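Folding arm tips, the rules bit

Right, quick one as the kettle's on. Had a lot of messages after the laundry page asking what rules we go by with the two-arm folder out in the workshop at Rullutcombe. No grand system. Most of it is on a card taped by the switch, some of it is in my head, and the rest I nicked from the Vindham makers' sheet, which is four pages long and worth reading if you can get hold of a copy.

Usual warning. Home and hobby stuff only. If you've got staff, or the public wandering through, you need the proper standards and a proper risk assessment, and a tips page won't do.

Before you switch on

Stop button where you can hit it without leaning over the table. Test it first thing, every session. Press it with the arms moving slowly, check they both stop, then reset.

Sleeves up, lanyards off, long hair back. Rings off too if you're going anywhere near the fingers.

Cables along the back and clipped down. A loop hanging over the front edge will get caught sooner or later, ours did in March and took a mug with it.

Clear table. One garment, nothing else. No scissors, no phone, no tea!!

Laying out

Start with t-shirts. Plain cotton, short sleeves, no buttons. Lay it flat, smooth it with your hands, then hands right out before anyone says go. Say "clear" out loud even if you're on your own. Feels daft for a week and then you stop noticing.

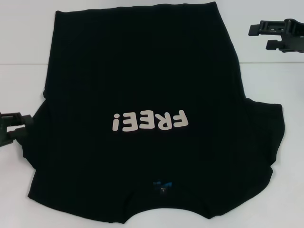

Keep grip force low. We run at 4 on the Kurnura dial and have never needed more for a tee. Jumpers want a bit extra, but go up one step at a time and look for pinch marks in the knit before you do the next one.

Speed is the other one. 100 is full whack on our controller and we don't use it with anyone in the room. Teach at a crawl, run at a walk. If you can't follow both grippers with your eyes it's too fast, turn it down.

Dark cloth on a pale top, pale cloth on a dark mat. Helps the cameras and helps you as well.

Never tug cloth out of a closed gripper. Stop, open the jaws from the controls, then take it. I've got a shirt with a hole in the armpit from ignoring that.

Marking out

Work out the furthest both arms can reach and then add a margin. Ours is 285 mm past the fingertips at full stretch, taped on the floor in yellow. Kids and the dog stay the far side of it when the power's on, shut door is better still.

Walls and side panels count too. Set the limits in software so the arm stops short of anything solid, then check by moving it through at the slowest speed with your hand over the stop. Do the corners last, they're where the sums go wrong.
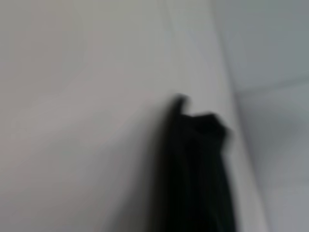 Anything that gets moved means check again. Table shifted, new mat, arm unbolted for cleaning, all of it. Takes ten minutes. Write it in the book with your initials.

The book by the way is just an exercise book. Columns for what was checked, what was changed, what went wrong. Put the near misses in as well as the bumps. If the same one crops up 3 times you stop using that routine till it's sorted, no arguing.

Cleaning and lint

Lint is the thing I underestimated. T-shirts shed loads and it gets in evrything. Power off at the wall, plug in your pocket, then:

Soft brush round the gripper fingers. Dry, no sprays.

Damp cloth on the flat surfaces, wrung out hard. Keep it off the motors and plugs.

Narrow vacuum nozzle along any joints between panels. Go slow. Don't poke at gaps with a screwdriver, you'll only chip the edges and push the fluff further in.

Camera lenses with a glasses cloth and nothing else. Kitchen roll scratches.
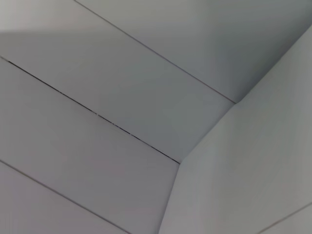

Panel joints and the corner, close up.

Once a month go over the bolts with the right size key. Snug, not gorilla. The Intarasuk brackets we use have little paint dots across the bolt head so you can see at a glance if one's crept round. Nail varnish does the same job on any other make.

Packing up

Arms to rest position, jaws open and empty. Power off, and pull the plug as well if little ones are about. Cover on against the dust, an old pillowcase over each arm is plenty.

Last one out does the book. Card wording for the switch is on the downloads page, print it big and stick it at eye level. Will do towels next time if I get the chance, they need there own page realy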